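Notebook, upholstery wool dyeing -- September, started 7:40

Continued with the plum recipe for the Nukerton order. Yesterday's skein came out too red at the ends, so today I changed only the temperature rise and left the dye amounts the same. Bath for 300 g of yarn, the mix of Gredik violet and a small part of black. Yarn soaked first overnight in plain water with a drop of soap.

Raised the heat slowly, 3 degrees every five minutes. I stopped at 85 and held for 23 minutes. The bath did not clear completely, it stayed a weak pink. I think the black goes in first and the red part is late, but I must test this with single dyes before I write it as a fact.

For the shade we are looking at dark wine, with the yarn not too even, so that the woven cloth has some life in it.
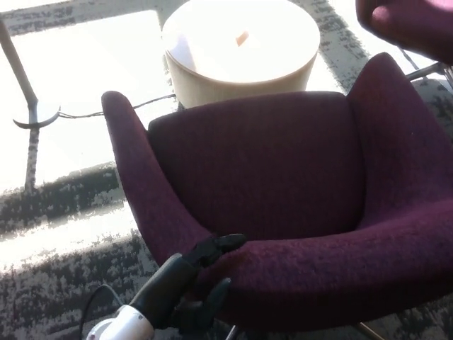 Solange thinks the shade on our card is still too blue for that, and she would take out a little of the violet before touching the temperature again. She also asks that we stop judging wet yarn under the lamp, and she is right about this.

Skein dried on the rack until after lunch. Dry it is lighter than I expected, some 3 steps on the Qureshi gray card. Rub test with white cotton: very small mark when dry, a clear mark when damp. This is not good enough for a seat. Second rinse needed, and perhaps a longer hold.

Shazia wove a small piece from the earlier batch, plain weave, and brushed half of it. The brushed half looks darker from one side and more rose from the other. We must agree the direction of the cloth before cutting. 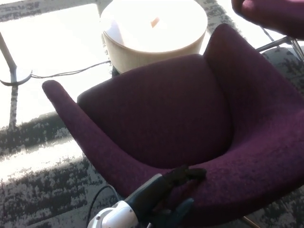

Photo: Shoaib Swati

To do: single dye tests, black and violet apart. Ask Snežana if the Rora soap is finished. Repeat the damp rub after the second rinse. Label the jars again -- the ink runs.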